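Search posts, people, topics

Ghislain Friesen
November 2021

1/ Thread on our wheelchair paper, which took two years and can be summed up as "the robot should let go sooner." Get comfortable.

2/ The task: a two-armed robot takes a wheelchair by its handgrips and moves it around a mock hospital room. My nan did this one-handed with a tea in the other. We have a humanoid hand and a lab budget.

3/ The usual method is to plan from the head camera. Lovely view of the bed, the cabinet, the monitor stand. Rather less lovely view of what's going on at the fingers, where all the trouble lives.

4/ So we feed the policy a second, close-in view and let it decide, moment to moment, which one to believe. We call this Skirnari. It was late and all the good acronyms were taken.

5/ Head view first, then the close one. Same room, very different opinion of it.

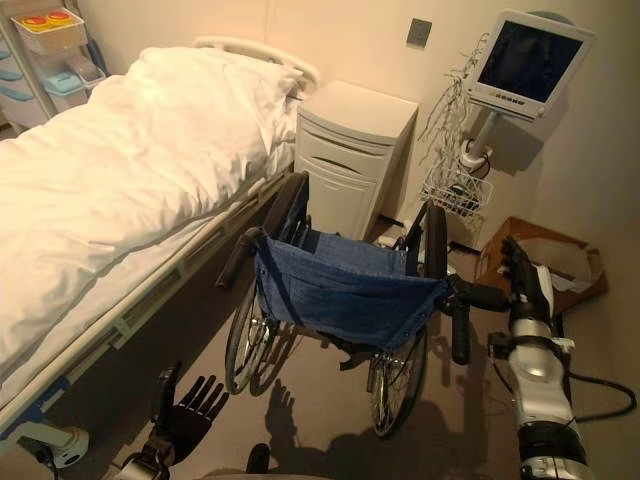
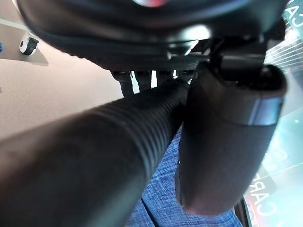 6/ The favourite finding of absolutely no reviewer: when the two views disagree, averaging them is the worst thing you can do. The policy ends up confident about a handgrip halfway between two places, neither of which has a handgrip.

7/ Picking one view and committing does better. Skirnari picks, commits, and if the contact signal looks off, it opens the hand and starts again. That's the whole trick. I've just saved you 14 pages.

8/ Numbers, for the numbers people. 690 trials with the chair parked at a random angle. Head view only: 263 successes. Both views with switching: 656. I checked the spreadsheet three times, then got a grown-up to check it.

9/ What still goes badly: grey-on-grey edges, dangling cables, and any chair parked hard against furniture. Most of our failures were in that last group. A wheel near a bed rail is a humbling thing.

10/ Reviewer 2 asked if it generalizes. Fair question. We tried the Uvau dataset without retraining and the behaviour was, in the language of the appendix, "mixed." The appendix is doing a lot of work there.

11/ Thanks to the Dhillon lab for the baseline code, which ran first go and made the rest of us look bad. Preprint's up, and our own code follows in December, once I've taken the swearing out of the comments.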